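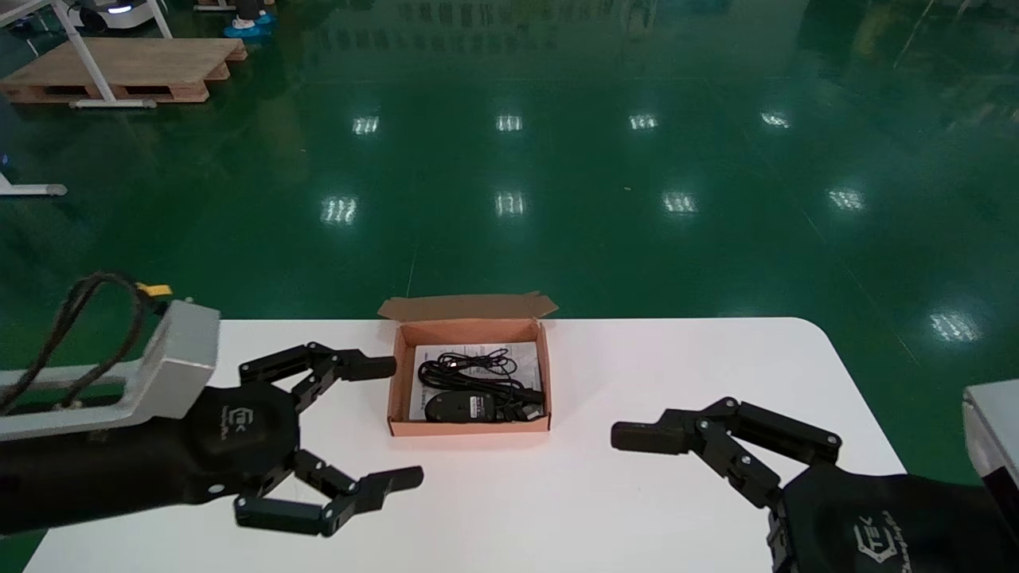

How long should you keep the box something came in? Until the return window closes, plus a week in case the refund desk is slow.

---

I moved from a two-bedroom in Brirkotis to a one-bedroom on Bolger Street in June. The closet had 379 pounds of stuff in it, according to the movers' scale. A lot of that was packaging.

---

What I kept: the TV carton, the box for the Drema sewing machine, and anything with molded foam. Those are hard to replace and the movers charge extra to pack without them.

---

What went out: phone boxes, shoe boxes, every small electronics box past its return date. If the serial number is printed on the box, take a picture of it first.

---

Warranties. I read the ones I had. Most wanted a receipt. Only 2 said anything about original packaging, and one of those had expired.

---

Flattening: slit the tape on the bottom, push the sides in, stack by size, tie with string. My building picks up cardboard on Wednesday and won't take it if it's still standing up.

---

Resale is the one good argument for keeping boxes. I got a little more for a Nasine blender because I had the carton. For a toaster it made no difference.

---

Manuals are in one folder now. I looked most of them up online and recycled the paper copies. Kept the furnace one from the old place by mistake, so that's going in the mail tomorrow.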